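Section 3: Before you order

This section comes ahead of unpacking and assembly because most of the money lost on a first robot cell is lost before the crate arrives. It covers budget, space, the frame, the fingers and the quote. If you have already signed something, start at 3.5 and work backwards.

3.1 What the price on the quote covers

The Medalau arm is sold at a headline price. Treat that figure as the price of an arm in a box. It includes the arm, the control box, one power lead and the teaching tablet. It doesn't include anything for the arm to stand on, anything for it to pick up with, or anyone to make it move.

Steps:

1. Ask for the quote broken down by line. A supplier who sends back a single total has told you something useful.

2. Check that these appear as separate lines: arm, gripper, frame, cables, guarding, installation, training, first-year support.

3. For each missing line, write "not included" in the margin and ask for a price. Do not accept "usually comes to very little".

4. Add delivery and unloading. The Umgate depot delivers to the kerb. Getting the crate from the kerb to the bench is your job.

Note: "Starter package" has no fixed meaning. We have seen it used for an arm with a gripper and for an arm without one.

3.2 Deciding whether you need one

We would sooner lose the sale than take the thing back, so please do this part properly.

1. Pick one task. Write it on one sheet of paper, including what happens when a part arrives upside down.

2. Time a person doing it for a full shift. A ten-minute sample with the manager watching is worthless.

3. Ask what that person will do once the arm has the job. If the answer is "stand next to it", put their wages back into the sum.

4. Work out how often the product changes. Each change means new positions to teach and very often new fingers to fit.

5. Divide the full cost from 3.1 by the hours saved in a month. If the payback only works with the arm running all night, find out who will refill the trays all night.

Caution: Do not use the cycle time from a sales video in your sum. The parts in a sales video are clean, identical and already facing the right way.

Shirin Ghorbani, who wrote the first version of this guide, kept a record of trial enquiries where the buyer's own timing was compared with the arm's. Her advice was to take whatever speed you have been promised, halve it, and see whether you still want to go ahead. We have not found a reason to change that advice.

3.3 Space and floor

1. Mark the full reach of the arm on the floor with tape, then walk your normal routes for a week. If people keep stepping over the tape, move the cell now while it is still tape.

2. Leave room for the control box door to open fully.

3. Check the floor for level. Shimming a frame is fine. Shimming it again every month means the floor is the problem.

4. Find the nearest power socket and see what else is on that circuit. A compressor on the same circuit is asking for trouble.

5. Plan the cable route before you plan the bench. Cables laid last end up where the arm wants to be.

Note: The word "collaborative" on a brochure does not remove the need for a risk assessment. The assessment covers the whole cell, including the tool and the part being held. A gentle arm holding a sharp thing is a sharp thing. Budget for the assessment as its own line.

3.4 Fingers and grippers

Buyers spend months on the arm and an afternoon on the gripper. It ought to be the other way round, as the gripper is the part that touches your product.

The Flirken range comes with hard fingers as standard and soft foam fingers as an option. Soft fingers are kinder to fragile or uneven parts. They also wear, mark and pick up dust, and the brochure is quiet on all of that.

1. Send real parts to the supplier for a grip trial. Include the bad ones: the warped, the greasy and the slightly too big.

2. Ask for the trial to run 100 picks without anyone touching the part between picks. Ask for the failures to be written down.

3. If you choose foam, order spare fingers with the first order. In our price list a spare pair is 50 pounds. Waiting a fortnight for a pair will cost you more.

4. Ask how long the fingers last. If the answer is "it depends", ask what it depended on for the last three customers.

5. Put finger changes in the maintenance budget as a consumable, along with gloves and blades.

Caution: Never use the gripper to steady the frame or to hold a bracket while you tighten it. Foam will give under the load and the bracket will move.

3.5 The frame

Frames are where quotes get vague. You will be told that you can build your own from aluminium extrusion, and you can. The Safavi frame kit is the one we supply, at 412 pounds for the single-arm version. We will say plainly that a decent local supplier may do it for less.

1. Price the profile, the plates, the screws, the feet and the cutting. People price the profile and forget the rest.

2. Allow for more joining plates than the drawing shows. You will want an extra one the first time you lean on a post.

3. Decide where every upright and crossbeam goes in relation to the arm's reach. A beam that is handy for a cable or a light may also be something the arm can hit.

4. Buy screws of one head type. Two kinds of driver on one frame doubles the time for every adjustment.

5. Once the frame is up, move the arm by hand or at its slowest speed to each working position with the gripper fitted. Look at the tips of the fingers as well as the wrist. Reach figures are normally given for the bare arm, and the tool adds length.
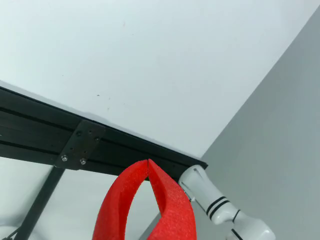

6. Write down the smallest gap you find between the tool and any fixed part. If you can't live with it, move the beam. Setting a limit in software is a useful second measure but a poor first one, as limits get changed by whoever is on shift.

7. Tighten everything, run the arm for a day, then tighten everything again. Allow an hour for the second round in your installation quote.

Note: A fitter who tells you the frame "won't shift" should be happy to mark the joints with a paint pen so that you can check.

3.6 Support, training and the second year

The second year is left out of most budgets. It is also when the free support stops.

1. Ask what support costs from month thirteen. Ours is 1711 pounds a year for one cell, with phone cover during working hours. If you run nights, that cover will not help you at two in the morning, and you should say so when you negotiate.

2. Train two people. If you train one, that person will be on holiday when it stops.

3. Ask who owns the programs written during installation, and get a copy on the day the fitter leaves.

4. Check whether software updates are included and whether you can refuse one. A cell that works has little to gain from an update in the middle of a busy month.

5. If your financial year ends in March, do not let that set the order date. A rushed order placed to use up a budget is the commonest cause of the returns we see.

3.7 Checks before you sign

Go through these with the supplier in the room.

1. The task sheet from 3.2 is attached to the order.

2. The acceptance test uses your parts, at your site, at a rate written in the order.

3. A share of the payment is held back until that test is passed. Expect an argument here.

4. Spare fingers, spare plates and one spare cable are on the order.

5. The order says who pays if the frame has to be altered after delivery.

Caution: A verbal promise made at a trade show is not part of the order. Have it typed in or leave it out of your sums.

Questions on this section go to Kianoush Ebrahimi at the Umgate office. Have your line-by-line quote to hand when you ring. He will ask for it first.

Continue to Section 4, Unpacking, once the order is confirmed and the floor tape has been down for a week.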